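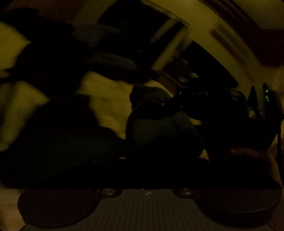 Sorting the dark clothes

Filed under: Home, Laundry, Small Jobs

I put off the dark laundry until Saturday again. It had been piling up since we got back from Lasville, and by Friday night I was pulling work pants off a chair to find a pair I could wear.

My rule for darks is that everything goes on the bed first. I tried sorting on the floor of the hall when we first moved to Ultthorpe and I got dust on all of it. The bed is the right height, and if I start there I have to finish before I can go to sleep. I do it in the evening with just the one lamp on. That is a bad way to tell navy from black, but the evening is when I have the time.

I make two piles. One is for cotton and anything else that can take a normal wash. The other is for heavy things like jackets and canvas pants. I used to wash them together and the T-shirts came out with little snags from the zippers. Linnea Söderlund, who I used to share an apartment with, told me to zip everything up and turn it inside out. I do that now and the snags have mostly stopped.

Pockets take the longest. This time I found a bus ticket, a pencil stub, two hex keys and a receipt from the hardware store for something I still haven't installed. I have washed a pen once. It cost me a good shirt and most of a pillowcase, so I check every pocket, including the small one on jeans that I never use.

Dark green is the color I can't make up my mind about. For a while I washed it with the blacks, and then I had a green sweatshirt that went dull within a season. Kjell Dahlgren at work says it makes no difference as long as the water is cold. I asked Joar Nyberg the same thing and he said he washes everything he owns in one load at 100 degrees and has never thought about it. I am going with Kjell. Cold water, short cycle, green in with the darks. If the green fades again by September I will go back to a separate load.

I use less detergent than I used to. The cap has lines on it and I was filling it to the top one for years. With darks that left pale streaks along the seams, and I would end up running the load again just to rinse it. Now I fill to the first line. The clothes smell the same to me.

The normal load takes 40 minutes on cold. While it ran I went through what was left and pulled out things to give away. I ended up with a jacket that is too short in the arms, some black pants with a broken zipper that I am never going to fix, and a fleece I bought because it was on sale. The pants went in the rag bag. The jacket is going to Guido Dal Bello's son, who is the right size for it and will probably have it for one winter.

I don't put darks in the dryer except for socks. Everything else hangs on the rack in the back room with the door open. Canvas takes until the next afternoon, longer if it rains. The jeans dry stiff as a board, and they loosen up after ten minutes of wearing them.

By 7 on Sunday evening it was all folded except for the canvas pants, which were still damp at the waistband. I left them on the rack. The bedding is next, and I need to buy another bottle of detergent before I start on it.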